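# Drasellow Diocesan Minutes, text set

Plain-text transcriptions of the public minutes of the Drasellow diocesan assembly, with one row per motion. Version date: 2025-01-06.

## Contents

- `minutes/` has 39 files, one per session
- `motions.csv` has the motion text, mover's office, result and session number
- `amendments.csv` links each amendment to its motion
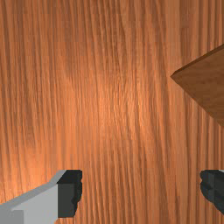 Motions are keyed by session and item number, as in the printed minutes. Page backgrounds in the browser viewer are plain white by default. Use the white one for printing.

## Known problems

- Sessions 4 and 11 have no vote totals, only "carried" or "lost".
- The Kimwood parishes were regrouped in session 19. Old parish names are kept as printed.
- Footnotes in the Haslam deanery reports are merged into the body text.
- Closed sessions are not included.

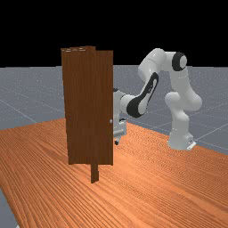 *Tall brown cabinet with a pale gray knob, simulated.*

## Loading

Files are UTF-8 with Unix line endings. Read `motions.csv` with quoting on; many motions contain commas and a few contain line breaks. An empty `result` means the motion was withdrawn or held over. Check `notes` to see which.

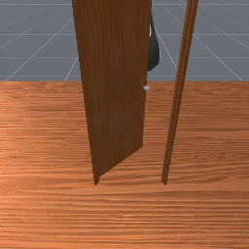
*Wooden door, partly open (render).*

## Changes

The next update is planned for February and will add the Dokton synod papers. Send corrections as an issue with the session and item number.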